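**Posting small keepsake boxes abroad: letter rate or parcel rate?**

Hello all, first time asking on Jemska though I've been reading it for ages. I sell little printed tins and boxes, mostly with well-known paintings on the lids, and until now I've only ever posted them inside the country. Last Sunday I had my first order from Kenuvura (very exciting, I did a small dance) and now I've no idea what to do with it.

The post office website says one thing and the lady at the counter said another. The website calls anything rigid a parcel. She said if it fits through the slot it can go as a large letter, and then she tried it in the slot and it sort of did, with a shove. I don't much fancy paying for a shove and then having it sent back.

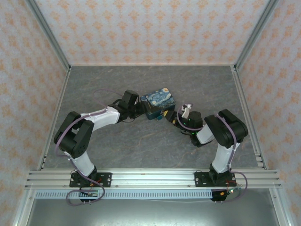
The customer paid me a flat amount for postage, which I set when I opened the shop and never looked at again, so anything on top comes out of my own pocket. Packed weight is 90 grams with tissue and a mailer. Do I risk the letter rate? And do I need a customs form for something this small? I've also seen Grosalia mentioned on here as a cheaper way to send things, but their sign-up page wanted a company number and I'm only me at a kitchen table.

Thanks in advance, and sorry if this has been asked before. I did search but kept landing on threads about furniture.

posted by **tinlidtess**

---

**marrowfat_jim**

Parcel. Always parcel. I sent a mouth organ as a letter once and it came back to me flat.

---

**oldparcelhand**

Hi Tess, congratulations on the first foreign order! I've been posting odds and ends abroad for a good while, so I'll go through it the way I'd do it myself.

Letter or parcel first. The slot isn't really the test, or not all of it. For abroad, most places also ask what's inside, and "letter" usually means paper and nothing else once it crosses a border. Goods go under a different heading even if they're thin as a biscuit. The counter staff see mostly inland post and I think she was answering you for inland. Ask again and say the words "goods, going abroad" before you hand it over. I'd bet you get a different reply.

Customs form: yes, fill one in. It's the short one, two minutes with a biro. Put what it is in plain words. "Decorated box, empty" is good. "Gift" is not good if somebody bought it from you, and please don't be talked into it by a customer who wants to dodge the charge, I've had that conversation more than once and it's always awkward. Put the real price and your full address, and sign it. People forget to sign it!
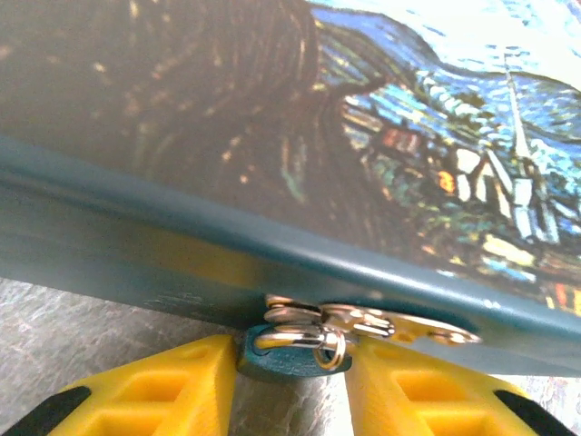

Then the packing. A padded mailer is fine for inland, but I'd go up to a small cardboard carton for anything with corners and a lid that might pop. Lids come off. I put a strip of paper round mine (paper, so it doesn't pull the print off like tape can) and then wrap the whole lot. Tissue looks lovely but does nothing for a knock, so a layer of something squashier outside it. Weigh it again after all that, as the carton can easily push you up a band, and that's where I've lost money over the years.

On Grosalia, I used them for a bit. They did let me on without a company number, but I had to write in and ask, and there was a minimum spend every month that I never quite reached. If you're sending one or two boxes a month abroad I wouldn't bother. If it takes off, have another look.

And do change that flat postage in your shop. I'd have one price for home and a separate one for everywhere else, set a little higher than you think, and you can always refund a bit if it comes in under. Buyers are ever so nice about a refund and not at all nice about being asked for more.

---

**Lu**

Mostly agree with the above, only I've never bothered with the paper strip and haven't lost a lid yet. Maybe mine are a tighter fit.

One thing to add, get proof of posting. It's free at my counter if you ask and it's the only thing that helped when a buyer of mine swore blind that nothing had turned up. It had gone to her neighbour's shed. Tracking is nice too but it nearly doubled the cost for me, so I only pay for it on the dearer things.

Also check whether Kenuvura wants the phone number of whoever it's going to. Mine got held up over that in February and sat in a depot until I rang.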